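The Great Shared Laundry Comeback

Plemside used to have five laundromats. Then two. Then a vape shop where one of the two had been. So when Wurkwood opened its wash room in March, on the ground floor of an old shoe warehouse, people came mostly to look.

They stayed for the price. A wash is cheap, the dryers run hot, and there's soup on the counter if you get there before noon. More than 246 households have signed up. Most of them own a washer. Broken, or tiny, or upstairs from a neighbor who complains. 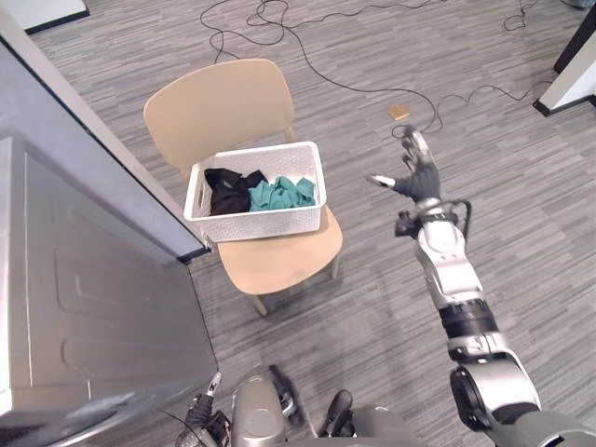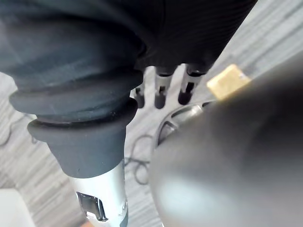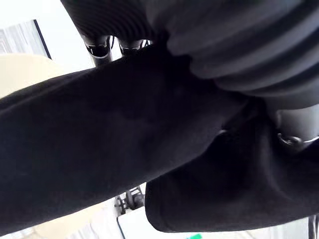
Words: the Plemside desk
November 3, 2021

What do people wash? Comforters, first. Work clothes. Anything dark, becuase dark stuff bleeds and the big Lovetti drums take a whole load of it at once -- cold water, inside out, no softener. The house rule on sweaters is flat on the rack, and the rack is always full.

Then the talking. Twenty-seven minutes is a short cycle, which is just long enough to hear about somebody's knee. The Lukáč bakery next door figured this out fast and now sells rolls by the half dozen through the side door. Smart.

Not everyone loves it. Parking is bad. The change machine eats bills. And the late crowd wants later hours, the early crowd wants quiet, and there is a long note taped up about lint that has been answered, in pen, by at least two different people.

Still. The lease runs another year and Wurkwood wants a second room across the river, smaller, with a folding table that dosen't wobble. Sign-up sheet is by the door.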